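Clernari – logiciel d'évaluation pour bras de service

Référence catalogue : Gillus, module « table et rangement »
Éditeur : Clernari, Ornham
Licence : annuelle, par poste

Présentation

Le module Gillus permet de tester en simulation un bras robotisé sur des tâches domestiques courantes : débarrasser une table, regrouper des objets, remettre un récipient à sa place. Il s'adresse aux intégrateurs et aux ateliers qui veulent savoir ce que leur commande sait faire avant d'immobiliser une machine réelle.

La question revient à chaque démonstration : un robot peut-il ranger une table aujourd'hui ? Sur une table connue, avec des objets connus, souvent oui. Dans une cuisine quelconque, pas de façon fiable. Gillus sert à mesurer l'écart entre les deux.

Contenu du module

Le module comprend 142 configurations de départ. Les objets sont de taille et d'aspect variés : bol, gobelet, carafe, boîte en carton, règle, objets plats posés à même le plateau. Le mobilier reste fixe, la disposition change d'un essai à l'autre. L'utilisateur peut ajouter ses propres modèles.

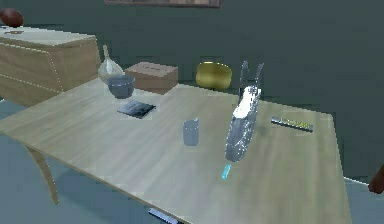
Chaque configuration est livrée avec un critère de réussite écrit. Un objet poussé au bord du plateau compte comme un échec, même s'il ne tombe pas. Un objet saisi puis reposé ailleurs qu'à l'endroit demandé est noté à part – les deux erreurs n'ont pas les mêmes causes et ne se corrigent pas de la même manière.

Ce qui fonctionne

Les boîtes rigides et les récipients cylindriques opaques donnent de bons résultats avec la plupart des commandes. Lors de notre dernière campagne interne, soit 2 210 essais, ce sont ces objets qui ont produit le moins d'échecs. Le temps d'exécution reste long : il faut compter 19 secondes en moyenne pour un déplacement simple.

Ce qui ne fonctionne pas encore

Les objets minces posés à plat restent difficiles à saisir. Les parois transparentes posent un problème de perception, et une carafe placée derrière un bol cumule les deux ennuis : contour mal lu, accès gêné. « Nous déconseillons de promettre à un client final une table débarrassée sans surveillance », indique Mererid Vaughan, responsable des essais. 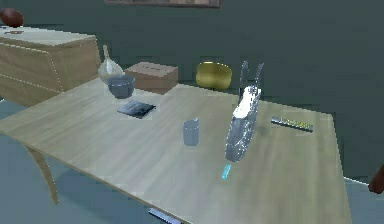 La simulation a aussi ses limites. Les frottements sont approchés, les liquides ne sont pas pris en charge et les textiles sont absents du module. Un bon score dans Gillus ne dispense pas d'essais sur machine. Hefin Prosser, qui suit les installations chez les clients, recommande de reprendre au moins sept configurations en conditions réelles avant toute mise en service.

Compatibilité

Pinces à deux doigts uniquement. Les ventouses sont prévues dans la version d'octobre. L'export des journaux se fait au format texte ou vers le tableau de bord Liu, vendu séparément.

Livraison et assistance

Téléchargement après validation de la commande. L'assistance répond par courriel, en français et en anglais, et par téléphone le vendredi matin. Une version d'essai limitée à quelques configurations est fournie sur demande.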